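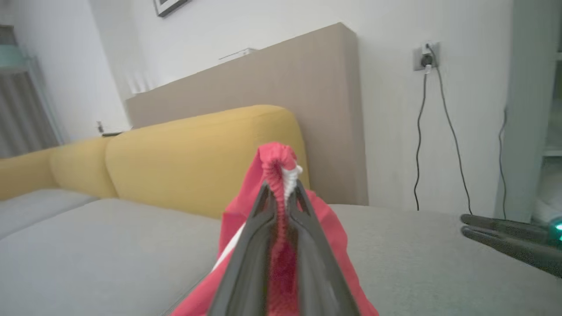 Can I set up my ward before the council posts its new map, Kanako Matsuda wrote, or do I have to wait and do the whole thing in one go? You can start now, Kanako, and I'd tell everybody else to do the same. The map only matters from step 6 on, so this section is written in that order (the old one had it backward, and I got a lot of mail).

Section 4. Setting up your ward in Clokel

Clokel follows the Pirum city council for you: agendas, votes, who spoke, who skipped the meeting. Out of the box it follows all of it, and all of it is a lot! When I first switched it on I had 154 alerts before lunch, mostly sewer easements. What you want is your own ward, your own council member and two or three topics you care about.

You'll need your street address, an email you really do check, and the account you made in Section 3.

1. Sign in and open My Ward. If you see a page that says Citywide, you're in the wrong place. Go to the menu at top left and pick My Ward from there.

2. Type your street address and press Find. Leave off the apartment number. I know it asks for one, but the city's address file doesn't have them and the search gets confused.

3. Check the ward it gives you against your last property tax bill or your voter card. They should match.

Note: If you live on Noguchi Avenue, the ward line runs down the middle of the street. Even numbers are Ward 3, odd numbers are Ward 5, and Clokel gets this wrong for the corner lots. Pick your ward by hand from the drop-down and press Keep Mine.

4. Pick your topics. There are 21 of them and they use the clerk's names, so some are odd. Potholes are under Public Right of Way. Leaf pickup is under Solid Waste, and so is the whole fight about the transfer station. Liquor licenses have a topic to themselves, and I'd leave that one off unless you own a bar or live over one.

Start with three. You can add more later from the same page, and it takes effect the same day.

5. Choose how you want to hear about things. You get Right Away, Once a Day, or Before Meetings Only. I use Before Meetings Only, which sends one email when the agenda is posted and another if somebody changes it. Right Away is great during budget season and pretty hard on your phone the rest of the year.

Caution: Right Away also turns on text messages if you gave a phone number in Section 3. If you don't want texts, clear the number first and then come back to this step.

6. Load the ward map. Go to Map, then Update, and look at the date in the corner. You want the one that says April 2018. If all you can see is an older one, skip ahead to step 7 and try again after the next council meeting. Everything you've done so far will be saved, I promise.

When the new map loads it may move you into a different ward. Clokel will ask whether to bring your topics along. Say yes. If you say no you'll be back at step 4 with an empty page (I did this twice).

7. Follow your council member. Open People, find the name, and press Follow. You'll get every recorded vote, with a link to the minutes. Voice votes show up as No Record, because the clerk doesn't write down who said what. If a No Record bothers you as much as it bothers me, any member of the council can ask for a roll call, and you can write to yours and ask them to.

Note: You can follow members from other wards too, and on zoning I really would. The committee that hears zoning has five members, and for most of us our own isn't on it.

8. Send yourself a test. Press Test at the bottom of the page and look for an email with the subject line Clokel Test. Give it 17 minutes before you worry, as the mail goes out in batches. After that, check your spam folder, then go back and check the spelling of your email address.

Speaking up from inside Clokel

Each agenda item has a Comment button. What you write goes to the clerk and gets put in the packet the council members receive before the meeting. The box holds 1620 characters, counting spaces, and whatever runs over is chopped off without any warning at all. Write it somewhere else first, then paste it in.

Caution: Comments are public record. Your name and street go in with them. Leave out your phone number, your kids' school and anything you wouldn't want a neighbor reading out loud.

Comments close at noon on the day of the meeting. If you miss it, you can still sign up at the door and talk for three minutes.

If you're coming over from Wusia

The old Wusia lists don't import cleanly. Your topics will come across, but your followed members won't, so do step 7 again by hand. Your old alerts keep running until you cancel them over there, and you'll get two of everything in the meantime. Wusia stops sending in July either way.

Meeting calendars are in Section 5.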